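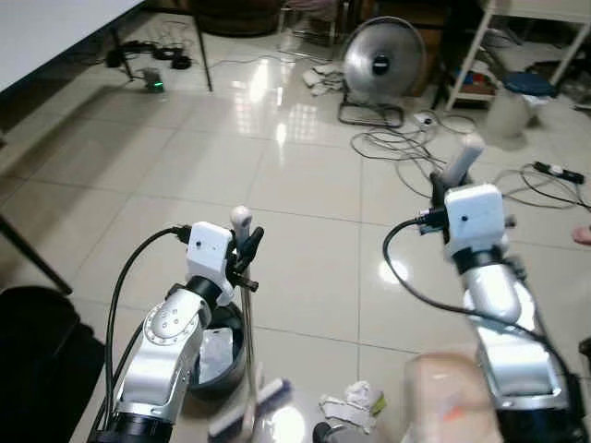
Journal > Premises > Floors

The care of a tiled floor was not a subject on which this journal had previously seen any need to publish. In October, however, the ground-floor room at Tindall was brought back into regular use, and its maintenance became the responsibility of the present author. The following notes record the arrangements now in place. They are offered to readers who manage a room of similar character and who may be weighing up similar purchases.

The room measures 30 square metres and is tiled throughout in white, with a gloss finish and grey grout. The tile was selected by a previous occupant. It is handsome in the evening and unforgiving at nine in the morning, when every hair and crumb is evident from the doorway. A matte tile was considered for replacement and a quotation was obtained from Trillora, a flooring supplier with premises on the same street. The quotation came to $1,091 before labour. The existing tiles were retained.

Attention accordingly turned to equipment. The household had relied for some years on a single broom of generous width, which performed adequately in the open part of the room and poorly everywhere else. Beneath the white table, where the cables and several small devices are kept on the floor, it was of almost no use. It collected the cables and left the dust. A narrower brush head on a long, thin rod has been found far more suitable for that area, as it may be directed between the table legs and withdrawn without disturbing anything that is plugged in.

The merits of a separate brush and handle deserve a paragraph of their own. The author's preference is for a head that can be detached, rinsed in the laundry tub and left to dry on its side. Heads that are stored upright with the bristles bearing the full weight of the handle will splay within a season, and a splayed brush merely flicks grit along the grout lines. Our last one was a Pinska, purchased at a clearance sale, and it was past recovery after 12 weeks. It must be conceded that the storage was at fault as much as the brush.
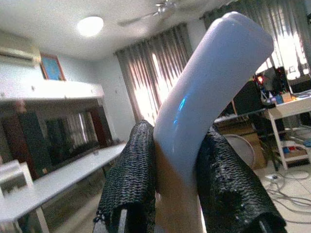 The order of work has been settled after some trial. High surfaces are attended to first: the blades of the ceiling fan, the top of the air conditioner, the upper edge of the picture frame and the long white board on which dust settles in a remarkably even layer. All of this material descends to the floor, and sweeping beforehand is labour wasted. The ceiling fan should be switched off at the wall and allowed to come to a complete stop. The author has neglected this step on one occasion and does not propose to do so again.

The floor fan is dealt with next. Its grille holds lint close to the hub, and a dry brush will lift most of it. A damp cloth is to be avoided until the loose matter is gone, or it will turn to felt in the wires.

Chairs are then moved to one side and the floor is swept from the far wall towards the door. Used tissues and other oddments are picked up by hand and placed directly in the bin. The round black bin remains in the room throughout, with a fresh liner fitted before work commences. Liners have been a minor source of dissatisfaction. The present white bags are a little large for the bin and bunch at the rim, but the next size down slips inside under any weight at all, and the larger size has been kept.

Mopping follows on a Sunday only, using warm water and a very small quantity of detergent. Gloss tiles show streaks readily when too much product is used - a fact confirmed here at some length with a bottle of Tamero concentrate, which in fairness carried clear directions on dilution. The final inspection is made from a low angle facing the windows, where any remaining film shows up in the reflections.

The question of the grout remains open. It is grey by design, and opinion in the household is divided as to whether it has become greyer. A stiff brush and bicarbonate of soda were applied to a test section behind the door, 79 centimetres in length, and the outcome will be reported here once the section has been through a few weeks of ordinary foot traffic.

Contact | Copyright, all rights reserved | Back to top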